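Ergonomia e Organização do Posto de Trabalho - apontamentos da aula 4
Tema: altura de bancada, alcance, luz, pausas
(versão rápida, ainda por rever. As fórmulas ficam para a aula 5)

Material de apoio: capítulo 3 da sebenta + caso Bezerra (o mesmo da aula passada, guardem a folha). Quem faltou pede os apontamentos a um colega, não a mim por favor.

1. Altura do plano de trabalho

Ponto de partida: o cotovelo. Pessoa de pé, braço ao longo do corpo, antebraço dobrado a 90 graus. Medir do chão ao cotovelo, COM o calçado de trabalho. Muita gente mede descalça e depois o valor sai baixo.

A partir daí:
- trabalho de precisão (ver ao perto, peças pequenas): acima do cotovelo, com apoio de antebraço
- trabalho ligeiro: um pouco abaixo do cotovelo
- trabalho pesado, com força para baixo: bastante abaixo, para usar o peso do tronco

Atenção: conta a altura onde as MÃOS trabalham, e não a do tampo. Se a peça tem 10 cm de altura, o tampo desce 10 cm. No teste do ano passado metade da turma errou isto.

Bancada partilhada por turnos - três hipóteses: regulável, fixa para o mais alto + estrado para os outros, ou duas bancadas. O estrado é barato mas é um tropeço à espera de acontecer. Regulável só serve se regular depressa. Manivela que demora, ninguem mexe nela.

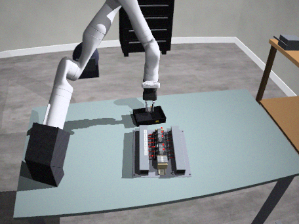

2. Zonas de alcance

Zona óptima: o que se apanha com o antebraço, cotovelo junto ao corpo. Ferramentas de uso constante.
Zona máxima: braço esticado, sem inclinar o tronco. Coisas de uso ocasional.
Fora disso: armário, prateleira, outro sítio qualquer. Se obriga a dobrar as costas não é posto de trabalho, é arrumação.

Desenhar as duas zonas para a pessoa mais PEQUENA do grupo. Para as folgas (joelhos, pés, passagem) é ao contrário, usa-se a maior. Sublinhem isto.

Caso Bezerra: oficina de reparação de pequenos electrodomésticos, seis postos iguais. A parafusadora estava pendurada do lado direito em todos. Dois canhotos. Resultado: braço cruzado à frente do corpo, o dia inteiro. Numa manhã, 214 movimentos cruzados num único posto (contagem da Simin Heydari, trabalho de estágio, está na pasta da cadeira). Mudaram o gancho de lado. Custo: um gancho.

Lição do caso - antes de comprar seja o que for, ir ver. Ficar uma hora parado ao lado da pessoa, com autorização dela, e tomar notas.

Profundidade do tampo: tampo fundo demais enche-se de tralha ao fundo e o espaço útil fica igual. Há quem peça sempre a mesa maior do catálogo. Discutir.
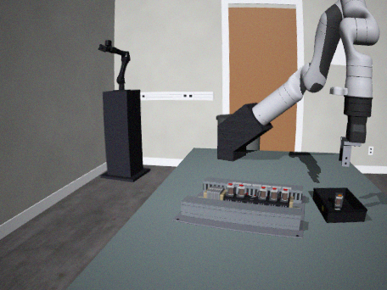 POSTURA E PAUSAS

De pé ou sentado? Nenhuma das duas o dia todo. Alternar. O banco semi-sentado (apoio de nádegas, pés no chão) resolve muitos casos, mas precisa de espaço livre para os pés debaixo da bancada. Se houver travessa em baixo, esqueçam.

Tapete anti-fadiga: ajuda em pé parado. Não ajuda quem anda de um lado para o outro, e bordo sem bisel prende o pé.

Pausas: curtas e frequentes valem mais que uma longa. Pausa activa = mudar de tarefa e de músculo. Ver mails no telemóvel com o pescoço dobrado não conta...

Rotação entre postos: só funciona se os postos pedirem esforços diferentes. Rodar entre três tarefas de pinça fina é rodar o nome na escala e mais nada. No caso Emska (folha 2) foi o que aconteceu: rodavam de duas em duas horas e as queixas de punho ficaram iguais.

Mini-exercício na aula: cada grupo lista as tarefas do caso Emska e marca qual a parte do corpo mais carregada. Depois propõe uma rotação nova.

3. Luz e contraste

Luz geral + luz local orientável. A local vem do lado oposto à mão que trabalha, para não fazer sombra no que interessa. Canhotos: trocar.
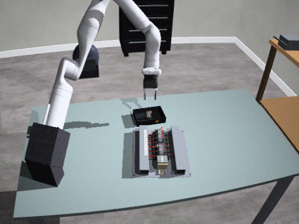 Brilho: superficie mate sempre que possível. Tampo muito escuro cansa com peças claras, tampo branco encandeia debaixo de luz forte. Cor intermédia costuma ser o compromisso. Verificar o reflexo à hora má do dia, normalmente fim da tarde se houver janela a poente.

Idade: aos 50 precisa-se de bastante mais luz do que aos 20 para a mesma tarefa. Daí a luz local com regulação individual.

Orçamento do trabalho prático: 3.000 euros para a oficina inteira, nem mais um. Inclui bancadas, luz, tapetes e mão de obra. Sugestão: gastar primeiro nas coisas que custam zero (mudar de sítio, rodar, baixar) e só depois abrir o catálogo. O grupo que ficou com a Harko tem pé-direito baixo, ver a planta antes de escolher candeeiros.

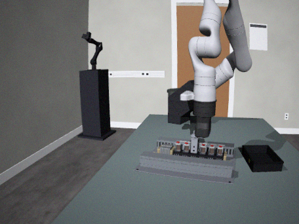 Dúvida que aparece todos os anos: se só posso ter uma altura de bancada fixa, escolho a média do grupo?
A média serve mal quase toda a gente. Escolham a altura para o mais alto e dêem estrado largo e estável aos restantes, ou então separem as tarefas por duas alturas. Justificar sempre com as medidas recolhidas, em anexo.

Entrega e avaliação

Relatório de grupo, máximo 10 páginas sem anexos. Entrega em Março, até às 18h do dia marcado na pauta.
Estrutura: descrição do posto, medidas, problemas por ordem de gravidade, propostas com custo, planta a escala.
Fotografias de pessoas só com consentimento escrito. Tapar caras na mesma.
Grupos com o caso Kiris: a tabela de medidas tinha um erro na linha 5, a altura do cotovelo são 72 cm sentado, medidos do chão. Usem a tabela corrigida.

Para a próxima: ler o texto sobre percentis e trazer fita métrica, uma por grupo.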